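When a Robot Grips Too Hard
A safety story from the Pisent workshop

A robot hand has no skin. It cannot feel "ouch" the way you do. It must be told how strongly to squeeze, and one day in April our robot had the wrong number.

Small metal things are a hard test for robot fingers, because a smooth case can slip.
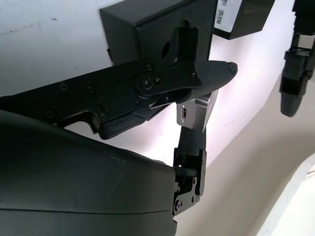 What went wrong?

Hendrik Pretorius wanted the grip to be 20. By mistake he typed 200. The robot did not ask any question - it simply squeezed. There was a crack, and the case of a small device was broken. No person was hurt.

Robot fingers have joints and screws, and a rough rubber pad at the tip. The pad helps to hold, but it cannot correct a wrong number.
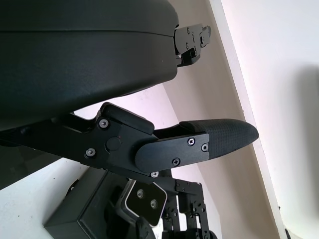 STAY SAFE

Xolani Visser pressed the red stop button. Every robot room should have one! Never put your hand between robot fingers, also when they stand still. A robot may start again without any warning.

With 2 arms there is one more danger. They can bump into each other, so the program must know where both of them are.

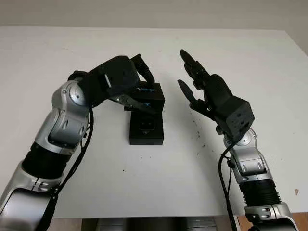 After the accident, Hendrik wrote a new rule in the program. If somebody types a number that is too big, the robot refuses and shows a message.
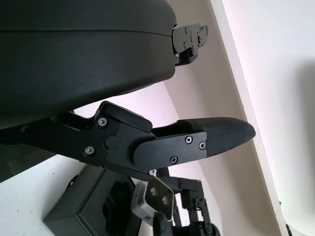

Xolani also checks the screws and the pads every morning before the work begins. If a pad is worn, she changes it and writes this in the workshop book.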